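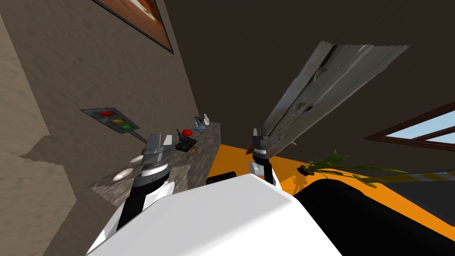 # Slide 1 — Stop controls and signals in simulated cells

- The render is from our test room. Two arms, parallel grippers, a granite-look counter.
- Point out the red push button on its black base. It shares the counter with the work objects, and for a rules talk that matters.
- Point out the signal panel on the left wall: red, yellow, green.

# Slide 2 — What the Norley rules ask for

- Rule 12: a stop control is never a task object. If a task needs a button to press, use another colour.
- Rule 13: a signal lamp has one meaning across all rooms. Red is stop, yellow is hold, green is run.
- Rule 14: keep 60 mm clear on every side of a stop control. Loose items count. Ask the room to find the small orange object next to the button base.
- Veerle Van der Linden wrote the first draft in March. Credit her here.

# Slide 3 — Review results

- 204 rooms checked, 40 failed rule 14. Most failures came from random placement.
- Fix: placement script now treats the clear zone as solid.
- Bontu Habte has the list of failed rooms. Don't read it out.

# Slide 4 — Open points

- Tilted views. Reviewers at Brovbridge measured clearance from the view and got it wrong. Measure in room coordinates — always.
- Barriers with striped bands: do they mark a limit or are they decoration? Eliseo Gallegos wants a rule. No text yet.
- Questions, then hand over to Bethel Mamo.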